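Hullmont Hand Gripper, Model 2
Two-finger hand-held gripper for chore and bench work

Home > Grippers > Hand-held > Model 2

People call us wanting to know one thing, and we may as well begin with it: can a machine do my chores yet? Some of them, some of the time, if you are patient and the light is good. Peninah Shemweta has answered our phone for years, and she gives the same answer to hotel laundries, to small packing shops and to a gentleman who very much wanted his bed made. A machine can pick up a box and put it down again all day long. Ask it to straighten a sheet, or to take hold of something see-through, and you will be making a cup of tea while it thinks.

The Model 2 is a gripper you hold in your own hand. You do the chore with it, at your own pace, and you find out pretty quickly which parts of the job two plain fingers can manage and which parts have been leaning on your other eight all along (more than you would guess!). We think that's a fine afternoon's work before anybody spends real money on an arm.

Clear plastic is the one that surprises shop people most. Acrylic lets the background through and throws the ceiling lights back at you, so the edge you want to grab can be the hardest thing on the table to find. 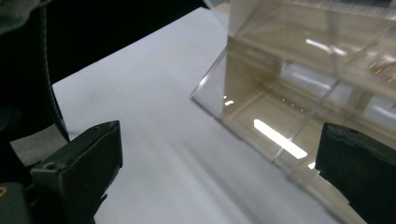

Hullmont Catalog, Spring Issue, p. 80

Our advice with clear goods is to go slowly and come at a corner. Turn the piece a little if the glare is sitting right on the part you need. A person does this without thinking, with a tilt of the head, and it's a lot to ask of a machine that has been told where to look and nothing else.

Cloth, paper and thin sheeting are a different sort of trouble. They are easy enough to see and easy enough to pinch, and then the rest of the piece goes wherever it likes. You smooth one fold and a new one comes up beside it. The folks at Lodilo, who run a linen service and have been kind enough to put up with our questions since the first model, tell us that picking up a sheet by one corner is something they would trust to a machine today. Finding the second corner is still a person's job in their shop, and so is deciding when the thing is flat enough to call done.

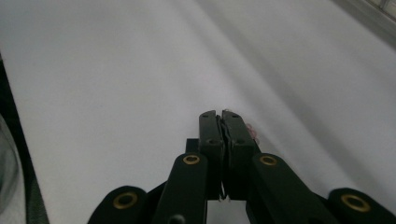 Loose thread is worth a word too, for anyone working with fabric. Fibers like to gather wherever two surfaces meet, and a bit of fluff between the fingers will change how the grip feels. Have a look at the seam before you start and again when you stop. Tweezers do the job nicely. Please don't burn threads off with a lighter, as one customer did, and then wrote us a very nice letter about it.

What's in the box
Model 2 gripper, assembled
Spare finger pads, one set
Hex key
Printed guide with practice chores, from easy to maddening

Details
Finish: matte black
Fingers: two, held on by screws
Weight: about 400 grams
Suggested pad check: every 1,000 grips, sooner with fabric

Goes well with
Stondell bench clamp, for holding the other end of things
Thái practice cloth set, plain white

Orders placed by noon leave us the same day. New finger pads come back into stock in March, and Peninah will gladly put your name on the list if you call. Do tell her what chore you have in mind, even if it's an odd one, as she keeps a notebook of them and may know somebody who has already tried it.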